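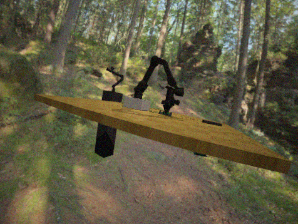

Render: a honey-yellow tabletop over a forest trail, with a black arm mounted near the middle.

So we finally made it to the Dralleo sawmill open day! I'd been meaning to go for ages, and when Kyung-hwa Bang rang to say she had a spare seat in the car I more or less had my boots on before she'd finished the sentence. It took longer than we'd hoped to get there (roadworks just past Darkov, then a tractor in no hurry at all) and we rolled into the field they use as a car park with five minutes to go before the first tour.

The tour starts in the log yard. It doesn't sound like much, a yard full of logs, but the smell hits you before you're through the gate – sharp and sweet, a bit like marmalade. Our guide was a tall woman in a green woolly hat who has worked there for 11 years and clearly loves every plank of it. She had us look at the cut ends and guess which was which. I got the oak and the larch and then embarrassed myself by calling a very nice piece of ash a sycamore.

After that you go into the saw shed itself, ear defenders on, and stand behind a yellow line while they put a big larch log through the bandsaw. I could have watched it all afternoon. The blade goes through as if the log were a loaf of bread, and each time a slab drops away you see a bit of grain that no one has ever seen before. Kyung-hwa filmed most of it and then found she'd had her thumb over the lens.

The drying sheds were my favourite, though I seemed to be the only one. Long, dim buildings with slatted sides, and boards stacked up with little sticks between them so the air can get through. The rule of thumb for oak is a year of air drying for each inch of thickness, so a really thick board can sit there while a child goes right through primary school. There was a stack of elm at the back with a chalk mark saying "do not sell" and a rather cross face drawn next to it. I asked. Apparently it's promised to a boatbuilder who keeps putting off collecting it. 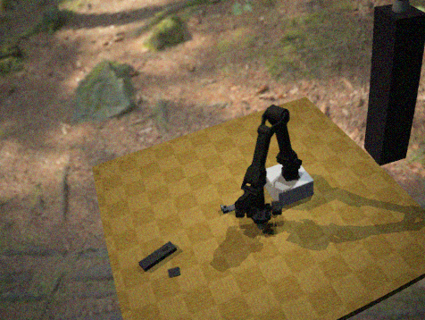 Render: subtle checks in mustard and ochre, and a black arm on a pale block.

Lunch was soup and a roll in the old engine house, £5, and very good soup it was too (leek and potato, loads of pepper). We shared a bench with a couple from the Tsolakis bakery, who'd come to look at wood for a new counter and spent the meal arguing happily about beech versus maple. Beech was winning when we left. He wanted something he could scrub every night and she wanted something pale, and as far as I could tell both of them wanted the same board.

Then the shop, where I had promised myself I wouldn't buy anything. I came out with 3 offcuts of cherry, a tin of Drekus wax polish and a bag of shavings for my sister's hens. The offcut bin is the thing to head for if you go – get there before lunch, as the good bits had been well picked over by the time we reached it. Prices are pencilled on the wood and they only take cash, so we had a mad scrabble through the glovebox for coins.

A few practical bits. Wear proper boots, the yard is all mud and bark. The tours are free but you have to book, and they cap them at 13 people. The loos are across the field. Dogs are fine outside but not in the saw shed.

The next open day is in March, when they'll have the old steam saw running if the boiler passes its inspection. Kyung-hwa has already put our names down, and I've started measuring the alcove in the hall for a shelf.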